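Drurdale Long-Handle Ball Infuser

Product details | Care | Storage | Ordering

The Drurdale is a single-serving tea infuser for loose leaf, built as a closed metal ball on a straight handle. It is used like a spoon: fill, close, lower into the cup, lift out. There is no chain and no hook, so the ball stays where it is put and can be moved through the water while the tea steeps.

Construction

The handle is a smooth cream rod with a slight taper and a small rounded knob at the top. A thin black neck joins it to the ball. The ball has a polished finish and shows fingerprints – wipe with a soft cloth before putting it on display or in a gift box.

The two halves of the ball meet at a twist joint. Turn counterclockwise to open. The joint should close finger-tight with no visible gap. If it binds, check for leaf fragments on the rim before applying more force.

Filling

Fill the ball halfway. Rolled oolongs and large green leaf expand a good deal and will pack solid if the ball is full, which slows the brew and makes the joint hard to open afterward. Rooibos and very fine broken leaf are not recommended; some dust will pass the perforations. For these, use the Trurnia paper filters.

Steeping times are set by the tea, not the tool. As a starting point, use 3 minutes for black tea and check the color. The ball can be stirred gently for the last few seconds.

Cleaning

Empty the ball while the leaf is still damp. Rinse both halves under running water and leave open to dry. Hand wash only – the handle finish dulls in a dishwasher. Tea stains inside the ball come off with baking soda and warm water, left for 20 minutes. Do not use steel wool on the outside.

Storage

Stand upright in a utensil jar with the ball at the top, or lay flat in a drawer tray. Do not store with the halves locked together if any moisture remains.

Ordering

Stock number 79. Sold singly or in trade cartons. Over 1000 pieces shipped to cafes from the Stadov warehouse; trade terms on request. The Mwakyusa drip dish is sold separately. Replacement balls are available from January and fit existing handles.

Trade and parts inquiries: Latifa Alaoui, Drurdale sales desk.

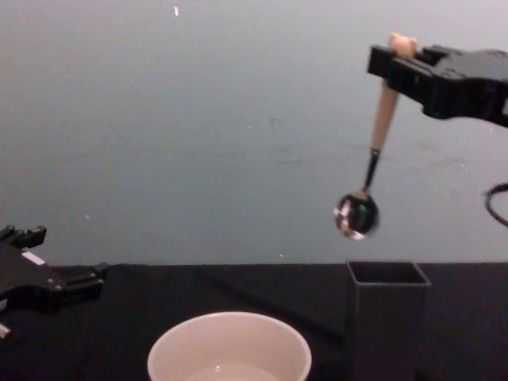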